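Recording your first cloth-folding examples at home

So you've signed up to collect folding demos with the hand-held grippers. Great! Cloth is one of the most fun things to teach a learning system, and a kitchen or living room you know well is a perfect place to start.

Before you record

Pick a broad, flat surface at about waist height. Clear it down to the one thing you're going to fold. Prints and stripes are very welcome – they give the model plenty to hang on to when the cloth bunches up.

Turn on the lights if it's evening. Then open and close both grippers 4 times and check that the jaws meet evenly.

Recording one example

1. Spread the cloth out. A few wrinkles are fine, and real laundry has them too.
2. Hold both grippers over the cloth with the jaws wide open, then start the recording.
3. Bring the jaws down on two corners, close them, and lift just enough to clear the surface.
4. Fold, lower, open, back away. Keep it all at one easy speed.
5. Stop the recording once both grippers are clear of the cloth.

If you miss a corner, go back and grab it again in the same take. Please don't delete those! Efa Maddocks trained our Dendham model with the fumbles left in, and it got so much better at recovering from a bad grab.

How many do I need?

Aim for 20 takes per cloth, then change something: turn it a quarter way around, start with it crumpled, or move to another room. The Muli set closes at 1,000 takes, and variety counts for a lot more than perfect folds.

Label each take with the cloth, the room and the number of folds. Po-yen Yau checks uploads every morning and will write to you if a file didn't come through. 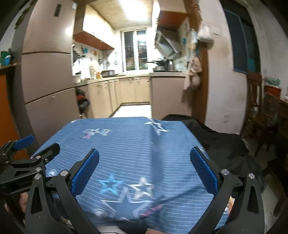 Jaws open over a striped cloth with star prints, evening session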